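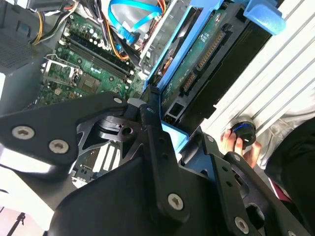
Inside an open desktop case, with the green motherboard, the power supply cables and a hard drive in its blue caddy.

Farkus Computer Refurbishing: Frequently Asked Questions

What kinds of computers do you take?
Desktop towers and small office desktops of any brand. They do not have to start up. We also take loose parts such as memory, hard drives, power supplies and cables. We do not take laptops with swollen batteries, tube monitors or printers.

Do I need to wipe my hard drive first?
You can, but you don't have to. Every drive is pulled from its caddy and wiped on a separate bench before anything else is done with the computer. Drives that fail the wipe are shredded. If you would like to keep your drive, take it out before drop-off or tell us at the counter and we will remove it while you wait.

My computer is missing parts. Is that a problem?
No. A board with an empty CPU socket is still useful to us. Please leave the metal retention lever closed if you can, and keep your fingers off the contacts. Bent pins are the main reason we have to turn a board into scrap.

How do I take the hard drive out?
Shut down the computer, unplug it from the wall and open the side panel. Pull the power and data connectors straight off the drive, holding the plug and not the wire. If the drive is in a plastic caddy with a release tab, press the tab and slide the caddy out. Other cases use screws on both sides of the bay.

Which cable is which?
The thin flat cable is usually SATA and carries data between the drive and the motherboard. It can be blue, red, black or almost any other color. The color makes no difference. The bundled orange, yellow, red and black wires come from the power supply. Please don't cut them. We reuse the whole harness.

Should I clean out the dust?
A quick wipe of the outside is enough. Don't use a household vacuum on the inside.

How much memory do your rebuilt computers have?
It depends on what we have in stock. We fill the RAM slots with matched sticks where possible. The label on each computer lists the memory, drive size and processor.

What do they cost?
The Drollent, our basic desktop, is $200. The Curkia has a newer processor and a solid state drive and is $295. Keyboard and mouse are included with both. Monitors are extra.

Is there a warranty?
Parts are covered for 2 months. Bring the computer back with the receipt. Opening the case does not void anything.

How many computers do you handle?
Roughly 2,000 a year, counting the ones that only go for parts. February is the busiest month.

Who do I contact about a large pickup?
Signe Tveit arranges office pickups. For questions about drive wiping or certificates, ask for Märta Haugland.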